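Prellow Printable Race Track: Frequently Asked Questions

What do I get when I download Prellow?
One sheet. It's a race track that winds back and forth across the page, with a star where you begin and a trophy where you hope to end up. Rules are on a separate page, which most households lose within the hour. The game survives this.

Do I need to print it in color?
No. The board was drawn in grays on purpose, after Zakhar Onyshchenko priced a set of printer cartridges and had to sit down. Bring the color yourself, with the pieces.

What counts as a piece?
Anything that fits on a square and that you could stand to lose under the couch. Pegs are good. Buttons are good. Raisins work for one game. Pieces are allowed to lie down on the job. A piece sprawled over the star is still on the star, and no, sticking out past the paper does not count as a head start.

How many can play?
It was designed for two. Families of five write to tell us they manage, usually in a tone that suggests otherwise.

The numbers don't run in order. Is my copy broken?
Your copy is fine. The numbers wander, and some turn up more than once. They're labels for the squares and have nothing to do with how far you've come. Move by counting squares along the track from wherever you are. If a child insists on jumping between matching numbers, congratulations, you're playing the Olden rules, and you'll find those on page 2 of the download.

How long does a game take?
Severyn Kravchuk timed a batch of them last October. The quickest was over in 2 minutes and the longest ran to 46, most of it spent arguing about whether a die that lands on the carpet has been rolled. (It has not.)

Should I laminate it?
You can. Plain paper will go through roughly 38 games before it starts to look like a treasure map, and printing another is cheaper than a laminator. If juice is a regular guest at your table, laminate.

The paper keeps sliding around. Any tips?
A bit of tape at the corners. Peel it off before dinner or it becomes part of the furniture.

Is Prellow related to Pandham or Gyamfi?
Same two people, same kitchen. Pandham is the one with cards. Gyamfi is the long one that needs a hallway, and we'd suggest starting with Prellow.

Can I print copies for my classroom?
Please do. Print as many as the office will let you get away with. We only ask that you don't sell them.

Who goes first?
The youngest player, or whoever set up the board. If those are the same person, everyone else may sigh once.
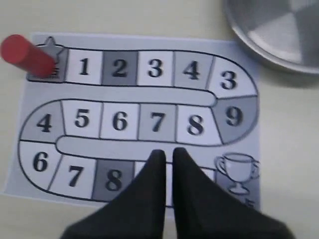
Does the winner have to land on the trophy by exact count?
Only if you have nowhere to be. The standard rule is that any roll that would carry you past the trophy wins. Exact count is there for rainy afternoons and for older brothers.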